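Motness Board Gallery

The Motness is a white rectangular peg and shape board made by our shop in Sirnham. It sits flat on a table and needs no clamps. The first version went through 5 sample boards before Nimal Cassim settled on the layout. We made 300 of the current one, and the blue parts are the same blue on every board.

The pictures on this page show the board on a dark tabletop with a black curtain behind it. Larger prints are available from the shop on request.

On the table
White board, dark top. The small blue peg is one of the parts people ask us to replace most often, so we keep spares by the till.
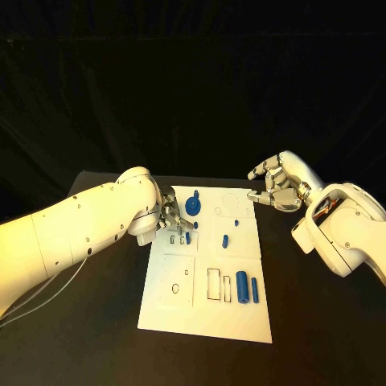

Under purple light
Blue parts, raised white plates and cut-out outlines, with a round knob-like part toward the upper end. The light turns much of the white surface purple and leaves a pale yellow patch at the upper left.

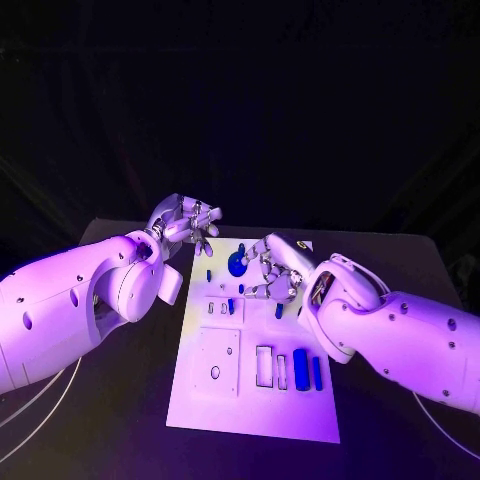
Can I buy the blue parts without the board?
A full set of spares is $69 and comes in a cloth bag. Single pegs are $4 each. Orders go out from Sirnham in the morning, and you can also pick them up at the Perkska counter if you call first.

Boards can be wiped with a damp cloth. Please keep them out of the dishwasher.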